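We got the keys to the Hundale Street place!

I have been sitting on this post for weeks because I didn't want to jinx anything, and now I can finally type it. We bought a house. An old, slightly crooked, two-bedroom house with a porch that slopes toward the driveway, and I love it so much I've driven past it on the way to the grocery store when it isn't on the way to the grocery store.

For anyone new here, we've been renting in Justham for six years and looking to buy for the last two of them. We started out wanting three bedrooms, a garage and a yard big enough for tomatoes. By last spring we'd have taken a converted shed if it had a decent kitchen. We lost out on the yellow house by the library (still not over it), and then on a townhouse where the sellers changed their minds and stayed put.

Then in April our agent, Kamran Usmani, called at 7:40 in the morning. I was brushing my teeth. He said there was a house on Hundale Street going up for sale that afternoon and could we get there at lunch, and I said yes with a mouthful of toothpaste before asking the price, the size or anything sensible at all.

It's 1,000 square feet, which sounds tiny until you walk in and see how well it's laid out. There's hardly any hallway. The living room runs the whole width of the front, the kitchen gets the afternoon sun, and there's a little room off the back that the listing called a "bonus space" and I am calling my office, thank you very much. The house number is 81, the same as my grandparents' old house, and yes, I took that as a sign. My husband says you can't make an offer based on a house number. Watch me!

We wrote the offer that same night at the kitchen table, with Kamran on speakerphone and a frozen pizza in the oven. I'd always pictured making an offer as a big dramatic moment, and mostly it was initialing things. So many initials! We went in at asking, kept the inspection, and gave the sellers an extra two weeks to move out. Kamran thinks the extra time is what did it. They'd already found their next place over in Tirker and were worried about having to move twice.

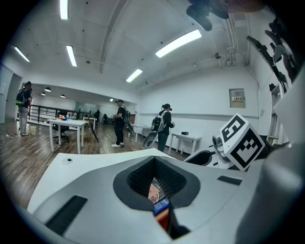 Office-like room with a wooden floor, my favorite kind.

The inspection was next, and I'd recommend going along to yours if you possibly can. I followed the inspector around for nearly three hours with a notebook and learned more about my own house than I ever knew about any apartment. The roof has years left in it. The furnace is old but running fine. The porch slope is a footing that settled a long time ago, and he wasn't worried about it, though he'd like us to move the downspout that empties right beside it. There was also a cracked pipe under the bathroom sink and two outlets in the kitchen that needed replacing.

We asked for the pipe and the outlets and left the rest alone. The sellers said yes the next day. I know people who send over a list as long as your arm, and maybe we could have gotten more, but these folks had been lovely and I wanted to get to the closing table with everyone still smiling.

One cost that caught me off guard was the survey. Our lender wanted a new one and it came to $685, which hadn't been on my spreadsheet at all. (There is a spreadsheet. It has tabs.) If you're getting ready to buy, ask early whether you'll need one and put it on your list with the appraisal and the title fees. On the bright side, we found out the big maple is ours – I'd assumed it belonged to the neighbors.

Closing was at the Naqvi title office downtown and took less than an hour. I'd brought my own pen for luck and then used theirs, which was nicer. We picked up sandwiches afterward and ate them on the living room floor with our coats on, making a list of what to do first and disagreeing about nearly all of it. He wants to start with the bathroom. I want to paint the office green – a proper deep green, with the window trim left white.

So that's where we are! Boxes everywhere, a paint card taped to the fridge, and a downspout to move before the next big rain. I'll put up before photos of the kitchen as soon as I can find the countertop. If any of you have a favorite dark green that doesn't turn black at night, please leave it in the comments, because I'm buying paint this week.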